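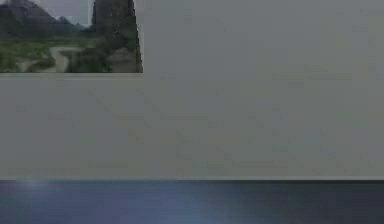
Participants wanted: comparison of robot controllers in simulation
Reading time: 1 minute

At Helex we compare two controllers for a robot arm, Marchetti and Plindus. All the work is done in a simulated room on the computer, so you do not need to have any robot at home. We are searching for people who can drive the arm with a keyboard or a game pad and tell us afterwards how it felt.

You will make 40 short trials with each controller. In every trial you bring the gripper to a given point and close it. Then you fill in a form with 3 questions. The order of the controllers is decided by us and you will not know which one you are using.

Who can apply: adults with normal or corrected eyesight and enough English to read the instructions. Experience with robots is welcome but we do not require it. If you have worked for Prurer on the earlier version of the test, please mention it in your message.

The sessions are in April, on Thursday afternoons, in our office. You may stop at any moment and your travel costs will still be paid.

To apply, write some lines about yourself to Eleni Hodžić. Questions about payment go to Juniper Tillman, room 728.

Contact | © Helex | Back to top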